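Bralau Service Desk
Ticket record: Shared printing, Jirville site
Subject: Large-format jobs from the Drenis print queue released with missing pages and incorrect color
Status: Resolved, monitoring
Priority: Medium
Date of last update: April 22, 2026

Summary of the reported problem

Staff at the Jirville site reported that documents sent to the large-format printer through the Drenis queue were being released incomplete. In most cases the first sheets printed correctly and the remaining sheets were absent, although the queue showed the job as finished. A second group of reports concerned color. Yellow and light orange areas were printed with a green cast on coated paper, while the same files printed as expected on plain paper.

The Service Desk received 23 reports before the two problems were combined under this ticket. Reports opened separately by the Jirville front office and the design room have been closed as duplicates and their notes copied here.

Affected equipment and software

Large-format printer, second floor, Jirville
Drenis print queue, Jirville instance
Lungu driver package, installed on all shared workstations
Coated roll stock and plain roll stock

The small office printers at the same site use a separate queue and were not affected. Other Bralau sites were checked and have not reported the problem.

Impact

Departments that depend on signs, floor plans and display lettering were unable to rely on printed output. Several requests were reprinted more than once, and coated stock was consumed faster than planned. Ordinary correspondence was not interrupted.

Initial checks by the Service Desk

The first response followed the standard procedure for shared printers. The printer was restarted and the network cable was reseated. A configuration page was printed from the front panel and showed no hardware errors. The internal storage of the printer was found to be nearly full, and held jobs left over from November were removed. This cleared enough space for normal operation but did not correct the missing pages.

A test document was then sent from a shared workstation by two routes. When sent directly to the printer address, all sheets were produced. When sent through the Drenis queue, the output stopped after sheet nine. The test was repeated with a different document and stopped at the same point. The fault was therefore assigned to the queue and the ticket was passed to the Print Services group.

Print Services investigation: missing pages

The queue log recorded each affected job as complete at the moment the first part of the data was handed to the printer. No error was written. Comparison with an unaffected site showed a difference in one setting. The Jirville queue had a spool limit of 1,450 megabytes for all waiting jobs combined, and the option to hold new data when the limit was reached had been turned off. Under these conditions the queue discards the remainder of a large job and reports success.

The setting appears to have been changed during the last maintenance window, when the queue was moved to its present server. The migration checklist did not include a review of spool behavior. The checklist has since been amended.

Print Services investigation: color

The color fault was separate from the page fault. Calibration strips were printed on both paper types. The plain strip was within tolerance. On the coated strip, yellow and the lighter orange patches were visibly out of range, while blue and pink patches were acceptable.

The Lungu driver selects a color profile from the name of the paper loaded. The coated roll at Jirville had been entered on the front panel under a name that the driver did not recognize, and the driver had substituted the profile for matte film. Files prepared with flat areas of bright color showed the effect most clearly. Documents consisting mainly of text or fine lines were rarely reported, even when they had been printed with the wrong profile.

Users preparing display lettering are asked to keep each letter as a solid shape with a clearly contrasting outline. An outline makes a small shift in the fill color less noticeable at viewing distance, and it also separates light letters from one another when they are mounted close together. Dark cloth is an acceptable backing for bright or pale letters, although folds in the cloth will remain visible between them unless it is pressed or stretched before mounting.
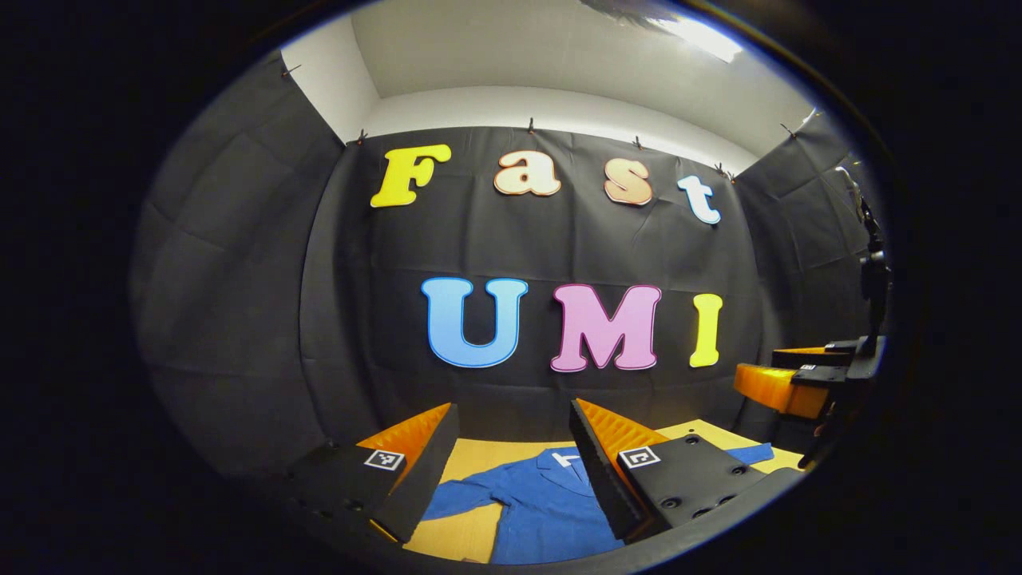

Resolution steps

The following steps were carried out by Print Services in the order shown. They may be repeated by site support if the same symptoms return.

1. Pause the Drenis queue and allow the current job to finish. Do not delete waiting jobs until their owners have been told.

2. Open the queue settings and select the storage page. Turn on the option to hold new data when the limit is reached.

3. Leave the spool limit at its existing value. A larger limit was tested and delayed the fault without preventing it.

4. Save the settings and restart the queue service. Restarting the workstation is not sufficient, as the service runs on the server.

5. At the printer front panel, open the paper menu and remove the custom name assigned to the coated roll. Select the matching entry from the built-in list.

6. On one shared workstation, open the Lungu driver properties and select the command to update paper information. Confirm that the coated profile is shown.

7. Print the calibration strip on coated stock. Allow the strip to dry fully before it is read.

8. Release the queue and send the long test document. Confirm that every sheet is produced and that the log entry is written after the last sheet, not before it.

Result of testing

The long test document was printed in full through the queue on each attempt. The calibration strip on coated stock was read after drying and all patches were within tolerance. A further set of files supplied by the design room was printed on both paper types and accepted by that department.

One workstation continued to show the matte film profile after the driver update. The driver package on that workstation was an earlier version and had missed the scheduled update because the machine had been disconnected from the network. The package was removed and reinstalled, and the correct profile was then displayed.

Instructions for users at Jirville

Jobs that were released incomplete before the correction must be sent again. The queue does not keep the discarded data and the Service Desk cannot recover it.

Large jobs may now remain in the waiting state for longer than before. This is expected behavior when the spool limit has been reached. Users should not cancel and resend a waiting job, as doing so places it at the end of the queue.

When a new roll is loaded, the paper must be chosen from the built-in list on the front panel. Custom names are no longer permitted on shared printers. If the stock does not appear in the list, leave the previous entry unchanged and contact the Service Desk before printing.

Requests for replacement of wasted coated stock should be sent through the normal supply form, quoting the number of this ticket. Charges for incomplete jobs will be reversed at the next billing run and no separate request is required.

Outstanding items

The Drenis configuration at the remaining Bralau sites is to be compared with the corrected Jirville settings. This work is assigned to Print Services and is tracked under a separate change request.

A request has been sent to the supplier of the driver package asking that a warning be shown when a paper name is not recognized. No reply has been received.

This ticket will remain in monitoring for nine working days. If no further reports are received in that period it will be closed without additional notice. New reports of missing sheets should include the job name, the workstation used and the last sheet printed.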